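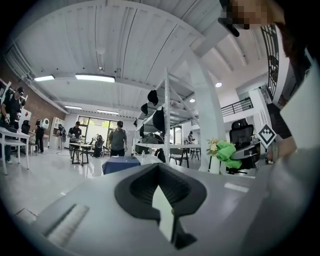

Section 4: Setting up the tables in a shared room

I like to get the furniture sorted before anyone unpacks, so let's do that first. These steps are for the Mellora folding table from Brullberg, and you'll want a friend on the other end!

1. Pick your spot under a ceiling light. I stand there and hold up a sheet of paper, and if my own shadow lands on it I shuffle over a bit.

2. Lay the table top-down on a blanket and swing out all 4 legs until each one clicks.

3. Flip it over together (it weighs 33 pounds, so no heroics) and set it down flat.

4. Leave enough room to walk behind every seat. People working on their feet need more space than you'd think, elbows and all.

5. Press on each corner. If it rocks, turn the little foot on that leg until it stops.

Note: I keep the small table for fiddly stuff and put the shared supplies in the cabinet.

Caution: Keep your fingers out of the hinges while you're folding the legs, and don't drag the table across the floor. The feet come off, and spares are sold only in packs of 6.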